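Do Kings and Queens Really Have "Blue Blood"?

Maybe you have heard someone say that a prince or princess has blue blood. It sounds like a fact from science class. Should you believe it?

Start with the easy part. Royal blood is red. So is yours, and so is your teacher's. Blood gets its color from something called hemoglobin, which carries oxygen around the body and has iron in it. When blood is full of oxygen it is bright red. When it has dropped off its oxygen it is a darker red. It is never blue in a person, crown or no crown. (Horseshoe crabs do have blue blood. They don't have any palaces.)

So where did the saying come from?

The usual story goes like this. Long ago in Spain, some noble families bragged that they had "sangre azul," which is Spanish for blue blood. They had pale skin, so the veins in their arms looked blue. Farm workers spent all day in the sun, and their veins were harder to see. The nobles said this showed they came from better families.

You should notice two things about that. First, the people saying it were the nobles themselves. If I told you my family was better than yours, you would want some proof, and a vein is not very good proof. Second, we can't be sure the story tells us everything. Sayings get passed around for years before anyone writes them down, and the person who writes one down may be guessing about where it began.

Some books and websites add another reason. They say rich people ate from silver plates and drank from silver cups, and the silver turned them blue. Is that true? Well, part of it is. If a person swallows a lot of silver over a long time, their skin can turn a blue-gray color. Doctors call this argyria. But eating dinner off a silver plate is a very different thing from swallowing silver, and I have never seen good proof that whole royal families turned blue at the table. 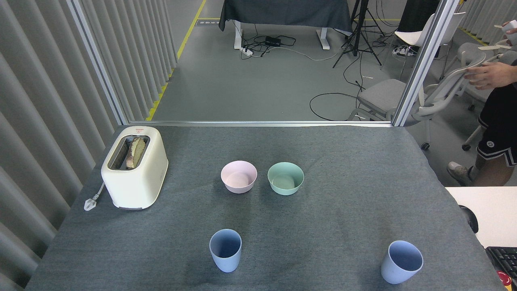

I asked Arif Ngui about the silver story, because he used to give tours of the old manor house at Munden. He told it to visitors for years. Then a girl on one of his Sunday tours asked him how he knew, and he had to say that the guide before him had told him. "And I suppose the guide before that told her," he said. He stopped using it after that.

Her question was a good one. "How do you know?" works on nearly any story about famous people, old or new.

What about the family tree?

When people talk about blue blood today, they mostly mean being related to kings and queens. This sounds very rare, but let's do some math. You have two birth parents. You have four grandparents, eight great-grandparents, and sixteen great-great-grandparents. The number doubles every time you go back. Before long you would need more ancestors than there were people alive on Earth!

How can that be? The answer is that the same people show up in the tree again and again. Distant cousins married each other, often without knowing it. That also means huge numbers of ordinary people today have a king or queen back there somewhere. They just don't have the paperwork.

Royal families do have the paperwork, and even that needs a careful look. Dewanti Rondonuwu, who teaches history to fourth graders in Teno, shows her class a printed family chart for a duke. It has 258 names on it, and the oldest line is marked 1478. Then she asks who made the chart. It was the duke's own family who paid for it. Could somebody have left out a cousin they didn't like, or added a hero they did? Her class usually thinks so. The chart might be right, but it helps to check it against something else, like church records or letters.

Try it yourself

Next time you read that a star or a prince is "secretly related" to somebody famous, ask these questions.

Who is telling me this?
How did they find out?
Do they get something if I believe it, like a click or a sale?
How far back does the link go, and would half my class have one too?

You may find that the story holds up. Some do. But the blood will still be red.

Words to know

Noble: a person from a family with a high rank, such as a duke or a countess.
Ancestor: a person in your family who lived before you, like a great-grandmother.
Hemoglobin (HEE-muh-glow-bin): the part of blood that carries oxygen and makes it red.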